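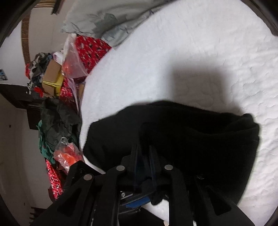
Progress report to the Lavlow Household Fund, April
Project: Spare Room to Spare (Grustuno house)

The bedroom has been the slow part, as forecast in our last report by everyone except its author. We budgeted 60 hours for sorting clothes and bedding and have used over 100. The grant stands at 205 pounds unspent, mostly through our discovering that cardboard boxes are free if you ask nicely.

The method is unchanged. Garments go on the bed one at a time, get folded, and are then assigned to keep, pass on or rag. Dark clothes take longest. A black top looks much like every other black top, and each has to be opened out and checked for snaps, missing buttons and old tissues before anyone can commit to it.

The pile along the wall remains the main risk to the timetable. It holds clothes, carrier bags and gift wrap, and it has a way of growing back overnight. We had proposed to clear it from the top down. We now propose to clear it from whichever side is not leaning.
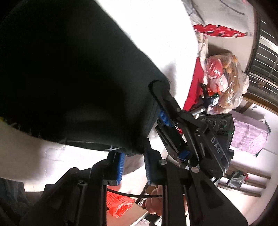

Sleeves continue to be a problem. The house rule is arms in first, then fold in half, and it works well on shirts and badly on anything with a thick cuff. The Tamura folding guide you kindly sent covers this in 2 pages, both about shirts.

Soft toys and packaged goods are being kept in clear plastic bags, so that they can be argued over without being unpacked. Red bedding stays in the room until we have a decision on the red pillowcase, on which opinion is divided.

Still to do before the next report: empty the cardboard box, agree what counts as a rag, and book the Stolora collection van. We request a further month and no further money – though a second laundry basket would not be refused.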